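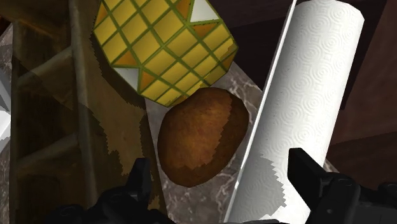 Skulura Pantry Words

A word list of 709 kitchen and grocery terms, collected by Aurelia Eberhard from handwritten shopping lists in Vustby.

Files
words.csv: term, plural, group
notes.txt: spelling variants
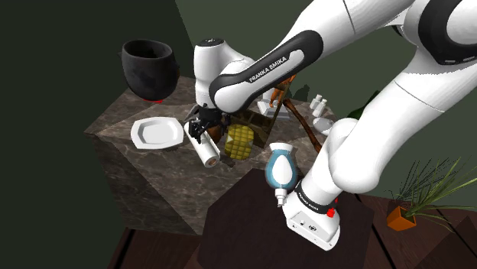 Each term belongs to one of 12 groups. Duplicates were merged in August. Regional names are kept as written. 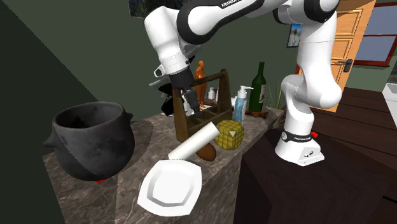

The container group is the least settled. "Caddy," "tote" and "carrier" overlap. A brown wooden one with tall end panels and low divided compartments goes under "caddy."

Last updated: Fri 19 October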